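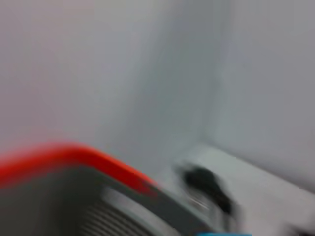 Can kitchen things and toys be kept in the same basket?

They can, as long as the basket is emptied often and the small pieces have a second container of their own. Without one, they end up under the heavier items and get left behind when someone clears up in a hurry.

Vastanville Housing Studies, Group 8
Lindsay Pearce, Nuanchan Kongkaew, Tipene Whitelaw
Supervisor: Christos Tzavaras

1. Background

Our project looked at open baskets as storage in small shared homes. The Puvelholm units have one main table each, used for cooking prep, meals, homework and play. Cupboard space is short. Most households we talked to in July had ended up with one large basket where everything from the table goes before dinner.

We wanted to know what happens to the things in the basket, and whether the type of basket matters. We did not look at closed bins or drawers. Those were covered by the Heltport group last year.

2. What we used

We used a large plastic basket of the kind sold for laundry. It is light, it can be carried when full, and crumbs can be shaken out of it. We chose a mix of kitchen items and small building blocks for the contents, because that was the mix people complained about most. 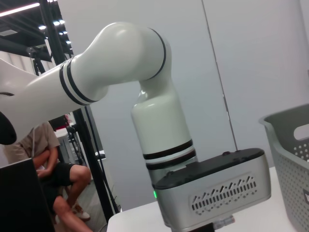 Fig. 2. Gray plastic basket at right, with handle cutout and perforated side.

The holes in the side turned out to be useful for more than airing. People could see a dark shape through them and guess what was inside without digging. Small things were harder to spot this way, and most people looked in from the top.

3. Method

Each session lasted 30 minutes and had two parts. In the first part a participant cleared the table into the basket in whatever order they liked. In the second part they were asked to find named items and put them back on the table. Lindsay kept the time and Nuanchan wrote down what was said. Tipene set the table up again between sessions.

There were 11 participants. We left out the results for 2 of them: one had to leave early and the other had already heard from a roommate what we were going to ask for.

We gave no instructions about sorting. If a participant asked whether the blocks should go in with the rest, we said to do what they would do at home.

4. Results

Large items went in first in nearly every session. A teapot or a pan takes up one side of the basket and stays there, and everything else is fitted around it. Blocks went in last, usually by the handful, and slid down into the gaps.

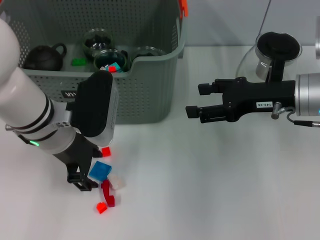

Finding the large items again was quick. The blocks took longer, and several participants gave up on picking them out one at a time and moved the teapot to get at the bottom. Two of them tipped the basket. Bright colors helped. Green was mentioned more than any other color as easy to find.

A lower side also helps. When part of the rim dips, people reach in over that part and leave the high side alone, so whatever is against the high side tends to stay where it is. We had not planned to measure this and only have Nuanchan's notes on it.

5. Problems

The session plan was too tight. Resetting the table took longer than we had allowed and the later sessions started late. We also changed the wording of the second task after the first three sessions, so those times should be read with some care.

A label on the front of the basket was suggested by Christos, but we did not test different labels.

6. Recommendations

Put heavy items against one side and leave the other side free. Keep blocks in a bag or a small tub that goes into the basket whole. Empty the basket completely once a week. A household with young children may want two baskets if there is room for them under the table.

Sohail Swati read a draft of this report and corrected the section on method.

Related reports
Drawers and closed bins in the Heltport units
Where the dish rack goes: Puvelholm kitchens
Rizk Hall shared shelf survey
Folding tables for one-room homes
Shoes, coats and the front door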